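Call for participants: handing over and packing with a two-armed robot

Karpenko Institute is seeking adult members of the public to take part in the second phase of Ollex, a study of how people and robots handle soft objects together. Participants are invited to attend one session at our Sulo site, during which they will pack everyday goods into bags with the help of a two-armed robot and give their views on how the work was shared. No technical background is required. Applications are welcome from people who have never worked with a robot, and these will be given equal weight with all others.

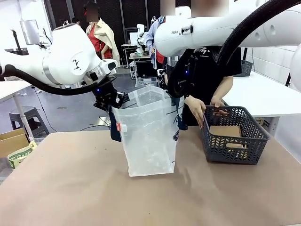
Department of Shared Handling, Karpenko Institute, Sulo

Background to the study

Robots are now able to pick up rigid goods such as boxes and tins with good reliability. Bags remain difficult. A bag changes shape each time it is touched, its opening closes when one side is let go, and its handles may fall across the place where the robot needs to take hold. A person deals with these matters without giving them much thought. A robot has to find the rim, take hold of it on both sides, keep it apart and judge how far it may pull before the material tears or slips.

The Ollex method divides the task between the person and the machine. The robot finds and opens the bag and keeps it open; the person decides what goes in, and when. The two grippers follow the weight and movement of the bag and give way a little when the person pushes against it. The method was developed by the department with engineering support from Liteck, which supplies the software used to record and replay the sessions.

In the first phase, 39 participants completed 2588 packing trials. Each trial was carried out under one of two conditions. In the first, the robot kept the bag at a fixed height and a fixed width. In the second, it adjusted both in response to the participant. The adjusting condition led to fewer cases in which the rim slipped from a gripper, and most participants preferred it when they were asked to choose. The difference was smaller for thin plastic bags than for cloth bags, and for very light goods we found no difference between the two conditions that we would be willing to report as a result.

The first phase had two limits, which the second is intended to address. Nearly all participants were staff or students of the institute and had some knowledge of how the robot behaved. The bags were also handed to the robot in a tidy state, with the opening facing upwards. In ordinary use a bag may be lying flat, folded over or twisted, and its handles may be anywhere. The second phase will therefore recruit from outside the institute and will include trials that begin with the bag laid down on a table.

What the sessions involve

Each participant attends once. A session lasts two hours, including breaks, and is made up of the following parts.

Welcome and consent. A member of the research team will explain the study, answer questions and ask you to sign a consent form. You will be shown where the stop buttons are and will be asked to press one before the work begins.

Practice. You will pack a small number of goods with the robot moving at a reduced speed. These trials are not used in the results.

Packing with the bag held open. You will stand at the table and place goods, or in some trials a filled basket or its contents, into or beside the bag as instructed. You may work at whatever pace you find comfortable.

Packing from a flat start. The bag is laid on the table and the robot attempts to take hold of it. It may fail. You will be asked to say at what point, if any, you would wish to step in and help, and in some trials you will be invited to do so.

Short interview. You will be asked which condition you found easier to work with and whether at any time the robot did something you did not expect. Answers are written down by the interviewer and read back to you before you leave.

Several members of the team may be present in the laboratory during a session. Other equipment may be in use nearby. Participants who would prefer a quieter time should say so when applying, and we will offer an early slot where one is available.

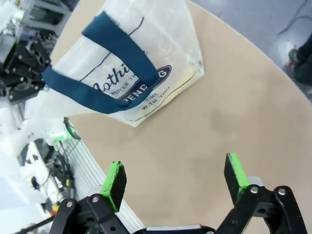

Do I need to have used a robot before?

Previous experience is not needed, and the practice part of the session is designed for people who have had none. If you do have experience, please mention it on the form so that it can be taken into account in the results.

Who may take part

Applicants must be aged 18 or over and able to stand at a table for short periods, with seated rests in between. They must be able to lift light shopping with at least one hand and to follow spoken or written instructions in English. Glasses, contact lenses and hearing aids may be worn. Left-handed applicants are particularly encouraged, as they were poorly represented in the first phase. We would also be glad to hear from people whose daily work includes packing, such as shop, warehouse, kitchen and parcel staff.

A participant who has limited use of one hand may take part in the study. The order of the trials can be changed to suit, and a second member of the team will be on hand. Please give details on the form or ask for a telephone call beforehand.

We regret that we are unable to accept applications from anyone who took part in the first phase, from current staff or students of the institute, or from employees of Liteck and members of their households.

Numbers and selection

We intend to recruit 50 participants and to record 3000 trials in total across the second phase. Should more people apply than can be seen, places will be offered so as to give a reasonable spread of ages, handedness and working background. Selection is not a judgement on any applicant's ability. Those not offered a place may ask to be kept on a reserve list, which will be closed when the last session has been held.

Payment and travel

Each participant will receive a payment of £50 at the end of the session. The payment is made in full to any participant who attends and begins the practice part, including those who then decide to stop. Public transport fares to and from the Sulo site will be refunded on production of tickets or receipts. Parking is limited and must be booked when the session is confirmed.

Safety

The robot arms move slowly during all parts of the session and are set to stop on contact. A trained operator remains within reach of a stop button throughout, and the participant has a separate one. The grippers close with limited force, but fingers should be kept away from them unless the operator has said otherwise. Long hair must be tied back. Scarves, lanyards and loose bracelets must be removed before approaching the table; lockers are provided. Closed shoes are required.

The study has been reviewed and approved by the institute's ethics panel. Any incident, however slight, is recorded, and the participant concerned is given a copy of the record.

Personal information and recordings

Sessions are recorded by fixed cameras in the laboratory and by small cameras mounted on the robot itself. The position of the arms and the force at the grippers are recorded at the same time. Recordings are stored under a participant number and kept apart from names and contact details. Faces are obscured before any recording is shared with Liteck or used in a publication.

Participants are asked to give separate consent for three uses: analysis by the department, sharing with Liteck for the purposes of the study, and inclusion in material released to other researchers. The first is necessary in order to take part. The second and third may be refused without any effect on the payment or on the conduct of the session. Consent may be withdrawn up to the point at which the trials are combined for analysis, and participants will be told in writing when that point is near.

What will be done with the results

The results will be used to decide how the Ollex method should respond when it cannot find both sides of the opening, and how it should signal to a person that help is wanted. At present the robot simply waits. It is not yet known whether people find this clear, and the flat-start trials and the interview have been planned with that matter in view.

A plain summary of the findings will be sent to every participant who asks for one. The full report, including the results of trials in which the robot failed to take hold of the bag, will be made available through the institute's library.

How to apply

Application forms may be obtained from the reception desk at the Sulo site or requested in writing from the Department of Shared Handling. A large-print form is available. Forms should be marked "Ollex, second phase" and should state the days and times at which the applicant is free. Applicants will receive a reply whether or not a place can be offered, together with the information sheet and a copy of the consent form to read at home.

Sessions are held on weekdays, with some evening places, and will continue until the end of January. A confirmed session may be moved once by the participant at no loss of payment, provided that the department is told before the day of the session. If the department has to cancel a session after the participant has set out, travel costs will be refunded and a new session offered.

Questions about the study may be put to the department before applying, and asking one does not commit the enquirer to taking part.

Issued by the Department of Shared Handling, Karpenko Institute
Wednesday, September 7, 2022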